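Zirkwood bench — left arm stalls on tray pickup
Status: open, 2nd report

Left gripper closes on the rim of the black rice tray then faults out, overcurrent on joint 2. Happened 8 times since lunch. Right arm fine, no errors in teh log.

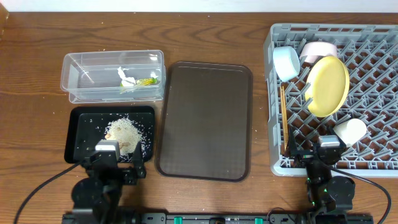 Left gripper at the tray rim, right one in the dish rack.

Tried: power cycle, rehome, dropped grip force to 200. Same fault. Swapped the cable wiht the Kuditz spare — no change. Guessing servo. Need a replacement from Skatovville, left arm stays off til then.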